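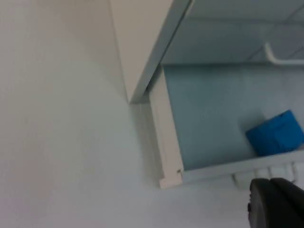
What is a building energy audit?

A building energy audit is a structured review of how a building uses energy, carried out to find where that use can be reduced and what each reduction would cost.

## Chapter 2: The Energy Audit in Existing Office Buildings

Most office space that will be in use over the coming decades has already been built. New construction can be designed to a strict standard from the first drawing, but an existing building must be studied as it stands, with its original walls, its later alterations, and the habits of its occupants. The audit is the usual starting point for that study.

Three terms are used throughout this chapter. *Delivered energy* is the energy that crosses the property line and is recorded by a meter. *Primary energy* also includes the losses that occur in generation and transport before the meter is reached. *Baseline* refers to the energy use of the building over a stated period before any work is done. Students should take care to note which of these a report is using, as savings expressed in primary energy cannot be compared directly with savings expressed in delivered energy.

### 2.1 Scope of the audit

The scope is agreed in writing between the owner and the auditor. It states the floor area covered, the systems to be examined, and the records the owner will supply. Tenant equipment may be included or left out, but the choice must be stated, because it affects every figure that follows.

The Murkach office building, used as the case study in this chapter, has 3000 square meters of heated floor area and was occupied for 2000 hours in its baseline year. It is divided between two tenants, Flunderora and Trandulik, each with a separate electricity meter. Heating is supplied from a shared boiler and is not metered by tenant. The audit firm, Cârstea, was asked to cover the whole building and issued a report containing 23 recommended measures.

### 2.2 Records and site visit

The auditor first collects utility bills, floor plans, and maintenance logs. Bills should cover at least one full heating season. In the Murkach case, the gas bill for December had been estimated by the supplier, and the auditor replaced it with a figure calculated from boiler readings taken before and after the month.

The site visit follows. Its purpose is to confirm that the plans match the building and to record the condition and operating schedule of each system.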